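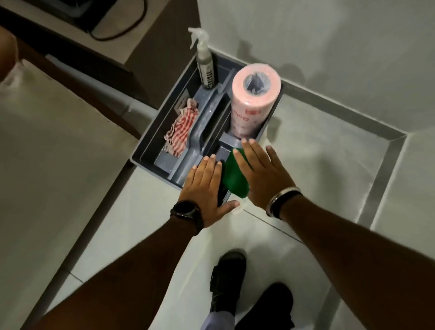

Reading Plotinus slowly, and in company

The translator of the new Prarisum edition of the Enneads lives at the top of a narrow house in Drirngate, and there are books on every stair. I had been warned to bring sensible shoes and to leave the whole afternoon free, and I was glad of both pieces of advice. We talked until the light went, with two pots of tea and most of a seed cake between us, and I have had to leave out a great deal.

I began by asking how anyone comes to spend eleven years with a philosopher whom most students meet, if at all, in the last week of a course on someone else.

"Well, I met him in the last week of a course on someone else," she said, laughing. "It was a Plato course, and we had a single handout, two sides of typing, and I remember thinking that the person who wrote it sounded tired and a bit cross and completely certain that he had seen something. I wanted to know what he'd seen. I still couldn't tell you, but I can tell you a lot about his participles."

The participles come up often. Plotinus, as she explained to me with great patience, wrote quickly, did not like to read his work over because his eyes were poor, and left the tidying to his pupil Porphyry. Sentences start in one construction and finish in another. Earlier translators into English have mostly smoothed this out, and she does not blame them for it.

"You have to give the reader something to hold on to. My first draft of the treatise on beauty was so faithful that my own sister rang up to ask whether some pages were missing. So I went back and put in some verbs. But I've tried to leave the hurry in, where there is hurry. He asks himself a question, half answers it, thinks of something better - you can hear him walking up and down the room."

The first volume came out in October and runs to 786 pages with the Greek facing, which is rather more than the publisher had hoped for. The notes were the trouble. She had written enough for a second book, and a good part of that autumn went on deciding what could be let go. (She kept a very long one on the word for "trace", which I recommend to anybody with a free evening.)

I asked about the title of her introduction, "The Choir and the Conductor". It comes from a passage near the end of the Enneads, in which we are compared to singers standing about their leader, who may turn and look outwards and so fall out of tune, and who sing beautifully when they turn back to him.

"I sang in a choir for years, badly, and that passage is the one I'd save from a fire. People think of him as a man who despised the world and couldn't wait to get out of it. Then you read what he says against the Gnostics, and he's quite indignant on the world's behalf! He thinks it's lovely. He thinks if you can't see that it's lovely you have no business talking about anything higher up."

This led us to the reading group, which has met in Drirngate for as long as she has been working on the translation and which she says has corrected it more usefully than any of the journals. They take one treatise a term, aloud, in English, with somebody keeping an eye on the Greek. On a good evening they get through 80 lines. There is a retired vet, a couple of sixth formers, and a man who came to the wrong room looking for a talk on Boros and has not missed a meeting in four years.

"He's our best reader. He stops us whenever we nod along. We had a whole evening on what it could mean to say that the One is 'beyond being', and he just kept saying, very politely, 'Yes, but beyond it how?' I rewrote three pages after that."

Was she ever tempted to write about Plotinus and leave the translating to other people? She thought about this for some time while she cut more cake. She had tried, she said, in her thirties, and got nearly 700 pages into a study of the soul's descent before putting it in a box. Parts of it have found their way into the notes, and one chapter became the Fleretti lecture, which is still the thing strangers write to her about.

"I found I was always happier in the footnotes, where I was arguing over what the sentence said. Other people are good at the big picture and I'm very grateful to them. I like to be down among the prepositions."

The second volume will take in the three long treatises on the soul. She has a draft of the first of them, and read me a page of it standing at the window, stopping twice to change a word in pencil. I asked when it might be finished, and she said that the vet had asked her the same thing, and then she went to see about the kettle.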